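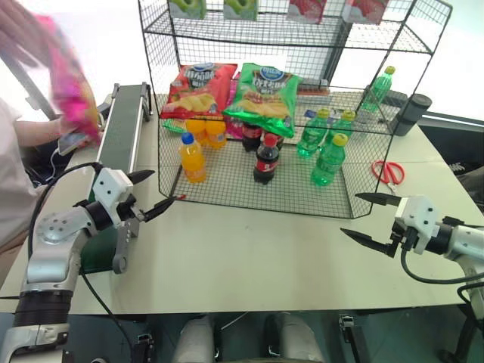

September 4, 2018

My shoulders ache, my coffee is cold and I have spent most of today pretending to be a shopkeeper. If you've been reading for a while you'll know that since February I've been working on the shelf-stocking job at Plustard, which means teaching a pair of robot arms to put drinks and crisps where they belong. Several of you asked what I do all day, so I'm going to have a go at explaining it (grab a biscuit, it's a long one).

The short version is that I do the task and the robot writes it down. I stand at the controls with a handle in each fist, and whatever my hands do, the arms do as well. When I squeeze, the gripper closes. When I turn my wrist, its wrist turns too, a tiny bit later, and you do get used to the delay even if you swear at it for the first fortnight. Each go from start to finish gets saved, and we call that a demo. Get enough good demos together, feed them to the learning side of things (Chiến Chu's department, not mine) and the arms start having a stab at it on their own.

We've got a proper little corner shop going now. Cola, orange and the green fizzy stuff go on the bottom of the rack, grouped by colour, then crisps lean on the sloping bit in the middle and the fruit boxes live on top, greens with greens and reds with reds. Things arrive on the conveyor and have to be moved across to the right group. It sounds like something you'd give a toddler, doesn't it? I thought so too when I started!

Bottles are the easy ones. They're stiff, they have a nice neck to hold and they mostly stay where you put them. The only thing that catches me out is the back row, where you have to reach past the front bottle without clipping it. My trick is to go in a bit high and come down late. I told Reynaldo Buenaventura this as if I'd invented it and he pointed out it was in the notes he wrote for me on my first day. Fine.

Crisps, though. Crisps are horrible. A bag of crisps has no shape of its own, it's just air with a bit of crinkle round it, and where you pinch it matters more than anything else you do. Pinch the middle and it squashes out on both sides and slithers away. Pinch the top seam and it swings about like a wet flannel. What I do now is take it near a corner with one arm, bring the other in underneath as a sort of shelf, and then lower it onto the slope and let it slide the last little way. Then I give it a pat. The pat isn't in anybody's instructions but I've done it so often that the robot has started doing it by itself, and I can't tell you how proud and also slightly alarmed I felt the first time I saw that.

That's the bit of the job I find oddest, by the way. It picks up your habits. I'm left-handed, and I used to start every single demo with the left arm even when the thing I wanted was miles closer to the right one. Chiến ran the trained version and there it was, dragging its left arm right across the table for a bottle the other one could practically have sneezed on. So we had to go back and record a fresh batch, with me making myself use whichever arm was nearer. I had a sticky note on the desk that said NEARER ARM, YOU WALLY and it stayed up for weeks.

Hesitating is another one. If I stop in mid-air to think, that pause goes into the recording along with everything else, and the robot learns that hovering for a moment is part of putting a bottle away. So you have to plan the whole move before you begin and then do it at one steady speed, even when you've got an itchy nose. (You always get an itchy nose.) Small mistakes I leave in, as long as I fix them smoothly. Chiến likes those, they show the arms how to get themselves out of trouble. Big mistakes get binned. Last Thursday I swept a whole row of cola sideways with my elbow, well, with its elbow, and we didn't keep that one.

People ask how many you need. For the bottles we had something that worked fairly well after 80 demos, which surprised me. For the crisps we're at more than 3000 and I still wouldn't trust it with my lunch. Some of that is down to us changing the layout every time, swapping the bags over and turning the boxes a little, so that it learns the job and doesn't just learn one particular shelf by heart. Resetting everything between goes is the dull part. My best day so far was 18 crisp demos I was properly happy with before lunch, and I was useless for the whole afternoon.

We did try the other way of doing it, where you take hold of the arm itself and walk it through the motion by hand. The team over at Fesia swear by it. I can see why, you can feel the weight of the thing and you know straight away when you've bumped the rack. But you need both your hands for one arm, so anything with two arms turns into a dance with a colleague, and Reynaldo and I are not dancers. We managed 3 before we gave up and went back to the handles.

A few of you wanted tips, in case you ever get a turn on a set-up like ours. Get your chair right first, or stand, but don't perch. Rest before your arms are tired. Watch the fingertips and ignore the rest of the arm, it'll follow along. Look at the depth from more than one view before you close on anything, because I've grabbed a great deal of thin air by trusting just the one. And play for a good while before you record anything that counts. I spent my first morning just picking up a bottle and putting it down again.

Next up is the Pundberg order, which is tins, and after that Reynaldo wants to try bread rolls. I've already asked if I can have that week off.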